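Storing seasonal decorations and soft toys between uses

Household tips – Storage and textiles
Compiled by Oratile Nel. Last revised 25 April 2021.

Most damage to stored decorations happens in the months when they are out of sight. The causes are moisture, insects, pressure and light, in that order of cost. The notes below cover plush items, natural materials such as cones and dried seed heads, and the boxes themselves. Glass and electrical items are dealt with on a separate page.

Before packing

Clean everything first. Dust holds moisture against fibre, and food residue attracts carpet beetle and clothes moth. Plush items with a care label should be washed as the label directs. Plush items without one should be surface cleaned: mix a teaspoon of mild liquid soap in 1,000 ml of lukewarm water, work up a foam, and apply the foam only. Wipe off with a damp white cloth. Coloured cloths can transfer dye.

Test red fabric before any wetting. Press a damp piece of white cotton against an inside seam for one minute. If colour shows on the cotton, brush the item dry and leave it at that.

Drying takes longer than the surface suggests. Stuffing at the centre of a medium-sized toy can stay damp for two days after the outside feels dry. Stand the item on a rack, turn it morning and evening, and squeeze it between two sheets of kitchen paper before packing. Any mark on the paper means another day on the rack.

Pine cones

Cones brought in from outdoors carry insects, eggs and resin. Shake them over newspaper, then dry them on a lined tray in the oven at 100 °C for 30 to 40 minutes with the door shut and someone in the kitchen throughout. Do not use a microwave. Resin softens and spreads over the scales, and sets again on cooling.

Cones open when dry and close when damp. This makes an uncoated cone a fair humidity indicator. Place one in the top of a storage box and look at it when the box is next opened – if the scales have pulled in, the box is too damp for textiles and should be moved.

Keep cones apart from plush. The scale tips catch pile and pull threads, and traces of resin are hard to remove from fabric. A paper bag with the top folded twice is sufficient. Plastic bags trap what moisture remains.

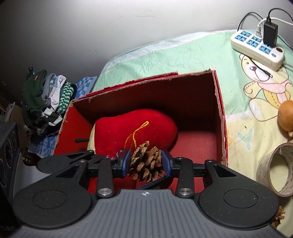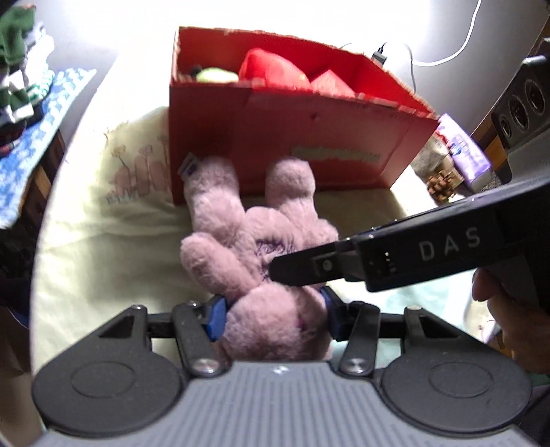 Pine cone in front of a box holding a stocking (first picture); pink plush bunny on a blanket (second picture).

Choice of box

Cardboard is acceptable in a dry, heated room. It should not be used in a garage, shed or unlined loft. Check the rim before each use. Frayed edges weaken the lid fit and shed fibre. A strip of gummed paper tape along the rim adds several seasons; ordinary clear tape dries out and lifts.

Rigid plastic boxes keep out insects but also keep in damp. The Bamititz type with a clip lid seals well enough to need a desiccant. Use two 14 g silica gel sachets for a box of ordinary size and renew them in March. Stirar boxes have a vented lid and need none, though the vents should be covered on the inside with fine mesh where moths are known to be present.

Packing order

Heavy and rigid items go at the bottom, bagged cones in a corner, plush at the top. Do not compress plush. Vacuum bags flatten polyester filling and it recovers only in part. Ears, tails and limbs should lie in their natural direction, as a fold left for ten months becomes permanent. Embroidery should be covered with a sheet of white tissue. Do not use newspaper; the ink transfers.

Write the contents on two sides of the box, not only on the lid.

Moth control

Cedar and lavender deter to a limited extent and kill nothing. Where larvae have been found, seal the item in a freezer bag and freeze at -18 °C for two weeks. Let it return to room temperature before opening the bag, otherwise condensation forms on the pile.

Reader's correction

Arash Ghorbani writes that gummed tape should be wetted with a sponge and left for ten seconds before it is applied. This is correct and applies to the Peltonen tape as well. Too much water causes the board to cockle.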